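Project Report: Recording Hand-Guided Demonstrations for a Plug Insertion Task

Project Samir, final report
January 2020

Summary

The project recorded demonstrations of a person putting a two-pin plug into a power strip and used them to train a controller for a small arm. The demonstrations were given with a hand-held gripper carrying its own camera. A smaller set was given by remote control of the arm for comparison. The report covers the recording tool, the recording procedure, the filtering of the data and the results on the arm. The controller itself is a standard network taken over from an earlier course project and is described only briefly.

1. Background

There are two usual ways to show a manipulator a task without programming it. The operator can drive the arm remotely, in our case with the Jedness handset, or can do the task by hand with a tool that has the same fingers as the arm. Remote control gives joint positions directly and every recorded motion is one the arm can make. It is slow, and the operator has no feel for contact. The hand-held tool is faster and contact forces reach the hand. The drawback is that the tool pose has to be recovered from the video afterward, and some of the motions recorded are out of reach for the arm.

Plug insertion was chosen as the task. It has a coarse part (reach, grasp, carry) and a fine part (align, push). Earlier work in the same lab covered only block stacking, where a placement error of several millimeters does not matter.

2. Recording tool

The tool is built on the Druvmont grip body, second revision. Two fingers are driven by a trigger through a linkage and close symmetrically. The finger outline matches the fingers on the arm. The camera is fixed to the body above the linkage and looks forward between the fingers, so that both fingertips remain in view at every opening width.

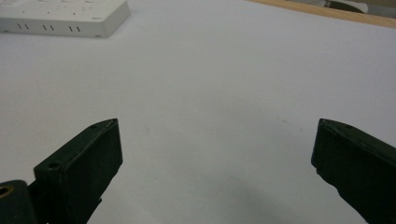

Finger opening is not measured by a sensor. It is read from the video by locating the two fingertips and converting their separation to an opening width with a lookup table. With the jaws wide open, the tips lie at roughly the same height in the view with more than half its width between them, and a pale tabletop behind dark fingers gives a clean edge for the detector. The small round hole on the upper edge of each finger serves as the tracking point. The larger hole lower on the left finger caused false matches in the first version of the detector. Restricting the search to a band near the fingertips removed most of them. The remaining errors occurred when the fingers were almost closed around the plug and the holes were partly hidden.

The lookup table was made by closing the fingers on gauge blocks. It was remade in May after a finger was replaced, and all sessions before that date use the old table.

3. Workspace

All hand-held sessions were recorded at one table. The light was left on at a fixed level and the window blind was closed. The strip was moved by hand between sessions to vary its position and angle. Nothing was clamped. An early trial with the strip taped to the table gave a controller that failed when the strip shifted even slightly under load, and the tape was dropped.

Pose recovery depends on fixed features in the background. The table surface is nearly plain and contributes little. Most of the usable features come from the far edge of the table and the furniture behind it. When the tool is pitched down steeply those features leave the view and tracking drifts. Operators were told to keep the far edge in view for as much of the approach as possible.

4. Recording procedure

Each demonstration followed the same order:

Step 1. Start the recorder and hold the tool still for two seconds with the fingers open. The still period is used to initialize the tracker.

Step 2. Sweep the tool slowly from left to right over the table and return. The sweep supplies the baseline for the map.

Step 3. Move to a starting pose from which the strip and the plug can both be seen. The plug should lie with its pins exposed and its cord slack. A loop of cord on the table is acceptable provided it does not cross the outlets to be used.

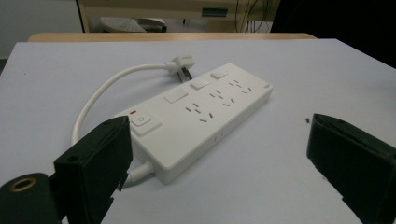
Step 4. Lower the tool, grasp the plug by its body and lift it clear of the table. Do not grasp the cord.

Step 5. Carry the plug over the chosen outlet group, align the pins and push until the plug is seated. The approach should be as close to vertical as the wrist allows.

Step 6. Open the fingers, back away along the approach direction and hold still for two seconds. Stop the recorder.

The strip was unpowered in every insertion attempt, by hand and on the arm. Power was restored only for separate checks outside the recordings. The supervisor's safety form required this and the rule was kept for the whole project.

A demonstration in which the plug was dropped was kept if the operator picked it up again and completed the task. Such recordings were marked as recoveries. A demonstration that was abandoned was deleted at the table.

5. Data

A total of 922 hand-held demonstrations were recorded. After filtering, 728 remained. Rejections had the following causes, in order of frequency:

Tracking lost during the approach
Fingertip detection failed for more than ten consecutive frames
Recovered tool path outside the reach of the arm
Still period missing at start or end

Tracking loss dominated, and almost all of it came from the steep pitch described in Section 3. The path check was made by replaying each trajectory in the Kutum simulator with the arm base at its nominal position. The base was later moved closer to the table edge, which would probably have saved part of the rejected set. The check was not repeated.

The remote control set holds 203 demonstrations, all recorded on the arm with the same strip and plug. Median duration was more than three times that of the hand-held set. Operators paused frequently before contact to judge alignment from the video feed.

Start and end segments were trimmed automatically by thresholding tool speed. Several trims were wrong and were corrected by hand. The most common fault was that the trim point fell inside the sweep of Step 2, so that the controller was trained on sweeping motions unrelated to the task. In early tests the arm reproduced them. 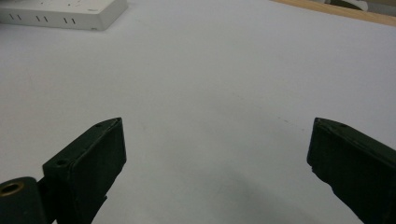

Figure 3. Tool camera view with the fingers open over the bare part of the table; power strip at upper left.

Views of the kind in Figure 3 carry little information for the controller. The strip is only partly in view and most of the image is plain surface. They were retained where they belonged to the approach and removed where they belonged to the sweep.

6. Results on the arm

Three controllers were trained: one on the hand-held set, one on the remote control set and one on both. Each was given 47 trials with the strip position drawn from a fixed list. A trial counted as successful if the plug was fully seated within one minute.

The controller trained on both sets performed best. The hand-held controller was close behind it. The remote control controller reached and grasped the plug reliably but usually failed at alignment, stopping above the outlet and making small corrections until time ran out. The pauses in the remote control recordings are the likely source of this behavior.

Failures of the hand-held controller were mostly at grasping. The plug was gripped slightly off center, rotated between the fingers during the lift and arrived over the outlet at an angle. Small nicks in the finger material may have contributed, but this was not tested separately.

7. Limitations and further work

One strip and one plug were used throughout. No claim is made about other outlet patterns. The opening width estimate is weakest at small openings, where it matters most for grasping, and a direct measurement on the trigger linkage would be preferable. A wider lens would keep the table edge in view at steeper pitch. The trim procedure should be replaced by an explicit marker given by the operator at the end of the sweep.

The filtered set, the lookup tables and the trim corrections are stored in the project folder under the session number. The raw video of rejected demonstrations was also kept.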